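Plureo Bike Alarm and Crash Sensor
Section 4: Mounting the sensor and setting up crash alerts

Read this section before your first ride. The sensor must be mounted and paired before crash alerts will work. Allow time for a short test ride at the end.

What you need

The sensor, the rubber pad, the two straps, a 4 mm hex key (not supplied) and a phone with the Plureo app installed.

Mounting the sensor

1. Wipe the seat post with a dry cloth. Do not use oil or polish.
2. Place the rubber pad on the back of the seat post, with the ridges facing out.
3. Set the sensor on the pad with the charging port pointing down.
4. Pass both straps through the slots and pull them snug.
5. Tighten the clamp screw with the hex key until the sensor no longer turns by hand.

CAUTION: Do not overtighten the clamp on a carbon seat post. Follow the torque limit given by the maker of your bike.

NOTE: The sensor can share a seat post with a rear light. Mount the light above it and check that the beam is clear.

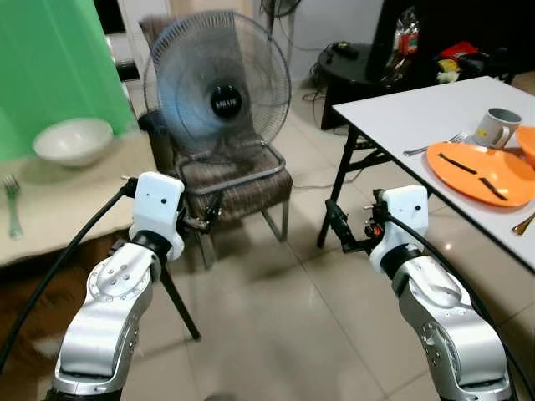 Charge the sensor fully before pairing. The charging port has a rubber cover that must be pressed shut after every charge, or road spray can get in. If you charge with the sensor still on the bike, keep the cable away from the chain and the spokes. A thick cable like the black one looping down beside the left arm needs more room than the thin one in the box, so support its weight and do not let it hang from the port. The light on the sensor turns solid green when charging is complete.

Pairing and emergency contacts

6. Turn on Bluetooth and open the app.
7. Hold the sensor button until the light blinks blue.
8. Tap Add Sensor and enter the last four digits of the serial number.
9. Tap Contacts and add at least one person. You can add up to 6.
10. Send a test message. Each contact must reply YES to be confirmed.

After a hard impact, the app sounds a countdown. If you do not cancel it, your confirmed contacts receive a text with your last known location.

WARNING: Crash alerts do not call the police or an ambulance. They need a charged phone with a signal. If you are hurt or see someone hurt in traffic, call emergency services first.

Test ride

11. Ride a short loop away from traffic, then stop and open the app.
12. Check that the ride shows under History. If it does not, repeat steps 6 to 8.

If the app shows error 54, the sensor has come loose. Repeat steps 4 and 5, then restart the app.

Section revised 23 June 2021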